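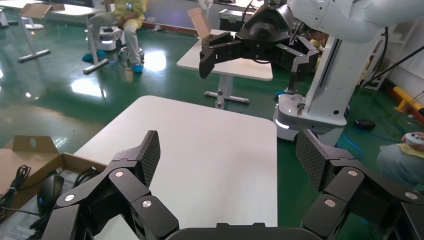 I'd been trying to get someone from the Kobori club to sit down with me since August, and when it finally happened we ended up talking for so long that my coffee went cold twice. The student who leads the arm team (she asked me to leave names out, the club likes to be quoted as a club) is 21 and talks very fast, especially about grippers.

I started with the easy one. Why sorting? Why spend a whole season teaching an arm to take stuff out of a box and put it on a table?

"Because it's so much harder than it sounds!" she said. "Everybody joins wanting to build something that walks. Then they try to get two fingers around a computer mouse and they're hooked. The cable goes one way, the mouse goes the other. You feel like you've never picked anything up in your life."

The club has 26 members this year, split into teams of six, plus a couple of floaters who go wherever the shouting is. Each team gets a table and a box, and they swap turns on the controller. I asked if people fight over it.

"Oh, constantly. We have a sign-up sheet and people write in each other's slots." She laughed. "The good drivers are the patient ones, though. I'm not a good driver. I go in too fast and shove the box."

So what does she do? Fingertips, mostly. She spent the summer on pads, and she has opinions. Rubber grabbed well but left marks on everything, foam fell apart, and for a while they tried a sticky tape that she'd rather not discuss. "You change one thing on the tip and the whole team has to learn to drive again. They were so mad at me."

The big goal is the Prundidis Open, where every pick gets logged and the judges drop in objects you haven't seen. The club wants 2000 practice picks on the books before then. When I asked how far along they were she made a face and said, "Ask me after the weekend."

We got onto the floor somehow. She loves the green floor. Visitors always bring it up, and so did I, and then there are the shoe covers, which she says she has worn home on the bus more than once.

Last thing I wanted to know was what she'd tell a freshman who's curious but has never touched a robot.

"Come on a Saturday and bring something weird from your backpack," she said. "We'll try to pick it up."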